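Revision 2 of the handling rules for the Porkberg set, dated Nov 26, 2018. It replaces the April text in full.

# Porkberg: Good Practice for Two-Handed Container Handling

## Scope

This card covers recordings in which a person works at a table with one hand-held gripper in each hand. It applies to the stations at Obura and Giltport and to any partner who submits recordings to Stesero under the Porkberg name. It does not cover powered arms, which have their own safety rules.

The set holds 3000 accepted recordings of 17 task types. Trays, pans and lids make up the group called `containers`, and the rules below were written mainly for that group.

## Terms

- **Operator** – the person holding the grippers.
- **Wall grip** – a hold in which the jaws close on the side wall of a container.
- **Paired grip** – two wall grips on opposite sides of the same container.
- **Reviewer** – a person who accepts or rejects a recording and who was not its operator.

## Station rules

1. The tabletop shall be cleared of everything the task does not call for.
2. Cables shall leave each gripper toward the rear or the outer side. They shall not pass between the jaws and the work.
3. Markers on the grippers shall be upright and clean at the start of a session.
4. Floor positions shall be taped, and the tape shall stay down until the task type is closed.
5. Stands shall not be moved during a session. If one is knocked, the session ends and calibration is repeated.

## Handling rules

Each gripper is treated as a separate tool with its own task. An operator may hold a container with one gripper while the other attends to a lid, provided that the holding gripper does not let go before the lid is under control. Clear lids call for slower work, as their edges are hard to find against a pale surface.
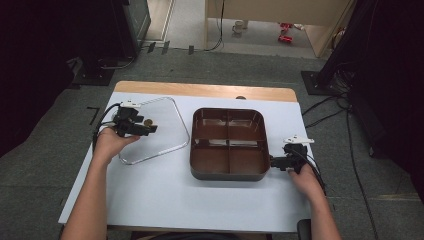 *Divided tray and clear lid, with the right gripper on the tray wall.*

A paired grip is required for any open container that is to be lifted with something inside it. Both sets of jaws should meet the walls at the same height. The container is to be kept level, and the operator should close both grippers fully before any upward movement. Sliding a container by one wall is allowed on a bare table, but is not allowed on a mat.

Dropped or tipped contents do not make a recording invalid. Such recordings are kept, labeled `spill`, and are not repeated to replace them.

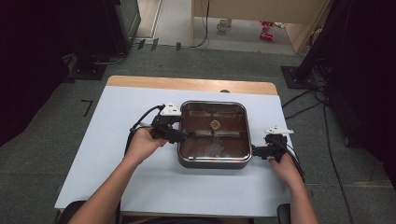

Sadao Nakajima wrote during the comment period that the rule on equal height is too strict for pans with sloping walls, and asked that a small difference be allowed where the pan stays level. The request was accepted. Reviewers should now judge the container first and the jaws second.

## Review

Each batch contains 50 recordings and is read by 2 reviewers working apart. Where they disagree, the stricter finding stands until the station has replied in writing.

| Finding | Action |
|---|---|
| Cable between jaws and work | Reject |
| Marker loose or hidden throughout | Reject |
| Stand moved during session | Reject from that point on |
| Contents spilled | Keep, label `spill` |
| Container tilted in paired grip | Keep, label `tilt` |

## Changes from the previous text

- Rule 4 now covers all floor positions – the April text named only the table corners.
- The `tilt` label is new. Older batches have not been relabeled.
- Partners may submit notes with a batch in plain text.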